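Informe de avance - proyecto Wastora, tareas de cocina con brazo robótico
Para: Hashini Majumder
De: Rafsan Chowdhury
30 de diciembre de 2023

Hashini, te mando lo que hay antes del cierre. Va rápido, el anexo de gastos sale aparte.

Resumen corto: ¿puede ya una máquina recoger una cocina? Sola, no. Abrir y cerrar, a ratos. En simulación corrimos 171 intentos desde mayo, repartidos en 9 tareas (abrir puerta, cerrar cajón, meter plato, etc). Salen bien 3 tareas con regularidad. El resto depende mucho de dónde arranca el brazo. 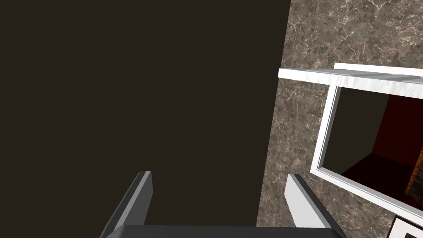 Lectura: 3 minutos

Lo que más nos frena son los arranques pegados a un mueble. Pinza abierta, un panel oscuro liso ocupando media vista, mármol veteado al lado y el hueco de marco blanco a la derecha. Con tan poca referencia el controlador duda, retrocede, vuelve a empezar. En 26 intentos se agotó el tiempo así, sin llegar a tocar nada.

Cambios hechos:
- Texturas de encimera y pared variadas en cada arranque. El mármol engañaba a la estimacion de profundidad.
- Límite de velocidad cerca de superficies. Menos choques, pero más lento.
- Módulo de agarre de Virk integrado. Falta calibrar el cierre con objetos finos.

Pendiente: paso al brazo físico en el taller de Odeo. Drodel no ha confirmado la entrega de los dedos de repuesto, sin eso no arrancamos. Tampoco me fío todavía de los resultados con vidrio, en simulacion los reflejos son demasiado limpios.

Sobre el presupuesto - no pido ampliación, pido mover la partida de viajes a horas de cómputo. Necesito respuesta tuya para reservar máquinas. Los vídeos de los fallos están en la carpeta compartida, mira primero los de abrir puerta.

Rafsan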